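Last updated: Tuesday, May 5, 2020

We use cookies to improve your experience of this site. By continuing to browse you accept our use of cookies. Accept | Manage settings

Research News

Garment handling study reports first results

The Skiltis project has completed the first stage of its study into how robots may be taught to straighten and fold clothing from human demonstration. A report has been circulated to the partner groups, and a shortened version is now available to readers of this newsletter on request.

Cloth remains one of the more difficult materials for automated handling. A rigid part keeps its shape when it is lifted and may be described by a few measurements. A garment dropped on a table may lie in any number of ways, with sleeves trapped beneath the body and edges hidden in folds. Methods which depend on finding a known corner or seam often fail at the first step, before any folding has begun.

The Skiltis group has therefore concentrated on the opening moves, from the crumpled state to the point at which the garment lies flat enough to be folded by an existing routine. Demonstrations are given by a person working with a hand-held gripper in each hand. The views recorded from the grippers, together with their movements, are used to train a control policy, which is then transferred to a two-armed robot fitted with matching fingers. No robot arm is needed while the demonstrations are being made, and the work can be carried out at any suitable table.

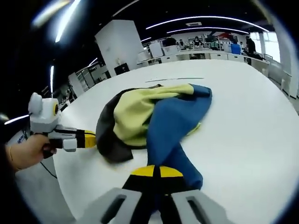 For the present stage the group collected 858 demonstrations. Of these, 800 were retained for training and the remainder set aside, chiefly on account of interruptions in the recording. Garments made up of several colours were included alongside plain ones, as earlier trials in March had suggested that a policy trained only on plain items came to rely too heavily on the outline of the pile.

Two versions of the policy were compared. The first, known within the group as Lullard, selects both grasp points at once. The second, Coven, selects one point, lifts the cloth a short distance and only then decides where the other gripper should take hold. Each was given the same 448 starting arrangements. Coven brought the garment to an acceptable flat state more often than Lullard, and the difference was greatest where a sleeve or long panel had become twisted. It was also slower, and in 38 of its trials the time limit was reached while the second gripper was still searching for a hold.

Senan Foley, who leads the study, notes in the report that the advantage of the slower method should be treated with some care. The starting arrangements were all produced by the same small team, and people tend to drop a shirt in much the same manner from one day to the next. Thin and slippery fabrics are poorly represented in the present set, and the report makes no claim for them.

Work on the second stage has begun. The Rafferty group will contribute a method for judging flatness from the gripper views alone - at present this is done with a separate overhead camera - and the two policies will be tested again once that method is in place. It is also intended to shorten the search carried out by Coven by allowing it to give up a poor hold sooner.

Members wishing to receive the shortened report, or to propose garments for the next set of trials, are asked to write to the project office, marking their message "Skiltis, stage one".

Related items

Skiltis project: aims and partners
Rafferty group: judging the flatness of cloth
Hand-held grippers: notes on care and calibration
Research News: previous issues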